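Where Does the Rain Go?
A Zesavora Kids explainer
Thursday, August 11, 2022

Have you ever stood at a window during a really big summer storm and wondered where all that water is off to? It comes down on the roofs and the sidewalks and the soccer field and the top of your dad's car, and for a little while everything outside is shining and dripping and gurgling. Then you go out after lunch and most of it is gone! Somebody must have put it somewhere. Well, part of the answer is up in the sky, part of it is under the grass, and a very big part of it is going downhill as fast as it can, which is what this page is mostly about.

Water is lazy (in a nice way)

Water always wants to be lower than it is. You can try this yourself at the kitchen sink. Put a dinner plate upside down and pour a spoonful of water right on the middle. It doesn't sit there and think about it, it slides off toward whichever side is a tiny bit lower. The pull that does this is called gravity, and it's the same pull that brings you back down when you jump off the bottom stair.

A raindrop landing on a hill does the very same thing as the water on your plate. It finds the low side. Then it meets another drop, and the two of them go along together, and pretty soon there is a trickle, and the trickle meets another trickle. People have a good plain name for rain that moves over the top of the ground: runoff. It runs, and it goes off!

Soft ground and hard ground

Now, not every drop becomes runoff. If a drop lands in a garden or a meadow or under a tree, it has a good chance of soaking in. Soil looks solid when you walk on it, but it's full of little gaps, a bit like the holes in a sponge. Roots make more gaps, and so do worms, who spend their whole lives digging tunnels and never get thanked for it. Grass helps too, because the blades slow the water down and give it more time to sink.

Hard ground is another story. Roofs, parking lots and paved streets have hardly any gaps for water to get into, so nearly all the rain that lands on them has to go somewhere else. Think of a little town. Let's call it Villo, and let's say 3635 people live there. All those people need houses, and the houses need roofs, and the school needs a playground, and everybody needs a street to get home on. When a storm rolls over Villo, a lot of rain falls on hard things all at once.

Here is a number to chew on. If you had a flat roof 200 square feet in size (that's a small garage) and just one inch of rain fell on it, you would collect more than 120 gallons of water. A bathtub holds a good deal less than that. And that's one little garage on one wet afternoon!

Why roads have a bump in the middle

The people who build streets know all about this, and they have a trick that's easy to miss. Next time you're out walking with a grown-up, stop on the sidewalk and look across the road instead of along it. Many streets are a tiny bit higher in the middle than they are at the sides. That gentle bump is called the crown, even though it looks nothing like the kind kings wear. Rain that lands near the top of the crown slides down to one side or the other, so cars don't have to drive through a pond.

At the side, the water often meets a curb. You probably know curbs as the thing you balance on with your arms out. But a curb is also a small wall for water. It keeps the runoff from wandering into somebody's yard and sends it along the edge of the street, down a long shallow path called a gutter or a channel. Some channels are smooth and neat. Others are made of stones, or are really just ditches with grass on both sides.

In towns, the channel usually leads to an opening called a storm drain. You've seen these - a metal grate in the ground, or a dark slot under the curb. Below it are pipes, and the pipes lead on to a creek or a pond or a river. In many places the water in those pipes isn't cleaned on the way, and that's why you should never pour paint or soap or old oil into the street. The fish at the other end would have to swim in it!

People have been doing this for ages

Channels for rainwater are a very old idea. Thousands of years ago people were already lining drains with brick and stone so their streets wouldn't turn to mud. If you ever visit an old hilly city such as Toledo, in Spain, have a look at how steep the narrow streets are, and imagine being a raindrop at the top. What a slide that would be!

Sometimes things get stuck

A channel only works when water can get through it. Leaves blow in, and sand, and gravel, and bits of stone that have crumbled off something, and sadly a fair amount of litter. Fast water can push small stones along. When the water slows down it drops what it was carrying, heaviest things first, and the sand and grit pile up in the low spots until somebody cleans them out.
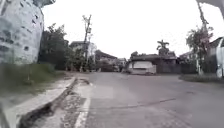 That's also why you may find a stripe of clean sand at the side of a road after a storm. The water laid it down there when it got too tired to carry it any farther. If you find one, look closely at the shape, because the little ripples in the sand show you which way the water was going. Take a grown-up with you, and stay well back from any ditch or drain that still has water rushing in it, even if it looks shallow.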